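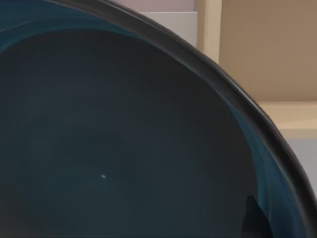

*A dark bowl, close to the rim.*

The household has now kept a sourdough starter for nine months, and the present entry records the practice as it currently stands. Earlier entries on the subject should be regarded as superseded, particularly the one written in January, which recommended far too much water.

The starter was begun in Tindbridge with rye flour from the Tolter mill. It moved with the family to Sketonitz in the spring and was left unfed for 14 days while the kitchen was being unpacked. A gray liquid had collected on the surface by then. It was poured off, most of the starter was discarded, and regular feeding resumed. Bread of an acceptable standard was produced again within the week.

Feeding takes place each morning at 8. Equal weights of flour and water are used, and the jar is returned to the shelf above the stove. Readers have asked whether the refrigerator is preferable. For those who bake less than once a week it is, and a starter kept cold should be fed twice before use.

The standard loaf calls for 227 grams of active starter. Dough is mixed in the evening, folded at intervals until bedtime, and left covered overnight. In warm weather the overnight stage is moved to the refrigerator. The August loaves were allowed to rise too long and spread flat on the stone, and two were given over to bread crumbs.

Salt continues to be added after the first rest. A trial of adding it at the start was conducted and showed no clear difference in the crumb, although the dough was somewhat harder to stretch.

White flour from Tolter has been difficult to obtain locally. The shop in Seol carries it in small bags at a higher price, and an order for a larger sack has been placed. Until it arrives, the loaves will be made with one part whole wheat, which requires a little more water than the recipe states.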